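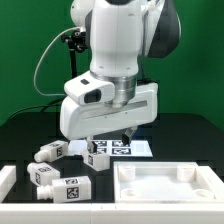

Figure 3.1 Bench cell for the bottle-handling task. The gripper is open over the standing bottle; the other three bottles lie on their sides. The tray is at lower right.

Chapter 3
Recording Demonstrations

3.1 Two ways to show a task

A demonstration is a time-stamped record of a task carried out on the robot by a person. In kinesthetic teaching, the operator holds the arm and moves it by hand while the controller compensates for gravity. In teleoperation, the operator stands away from the arm and drives it through an input device. Both methods produce joint positions and gripper commands. They differ in what else ends up in the record.

Under kinesthetic teaching the operator's hands and forearms enter the wrist camera view, and forces applied to the links appear in the torque readings. Teleoperation keeps both signals clean but removes the operator's sense of contact. Schumacher found that operators new to teleoperation closed the gripper late on upright parts and pressed down too far on parts lying flat. Practice reduced the first error more than the second.

3.2 The running task

Chapters 3 through 6 use the cell in Figure 3.1. The task is to pick up each bottle and place it in the tray. Bottles may start upright or on their sides, so a single grasp direction will not serve for all of them. The square markers on the bottles give a pose estimate that is independent of the learned policy. The sheet of four tags at the back of the table fixes the table frame. A tag can be hidden by a bottle or a finger during a run, and the estimator must accept a partial view of the sheet.

The data set, Prillness, holds 300 demonstrations recorded by teleoperation by 16 operators. Joint states and images were logged on separate clocks and aligned afterward, a procedure described by Howells and repeated in Section 3.5.

3.3 What counts as one demonstration

Recording starts with the gripper open and clear of all bottles. It ends when the last bottle has been released and the arm has returned to its start pose. Pauses longer than two seconds are marked but not removed. A dropped bottle does not end the recording if the operator recovers it without touching the table by hand.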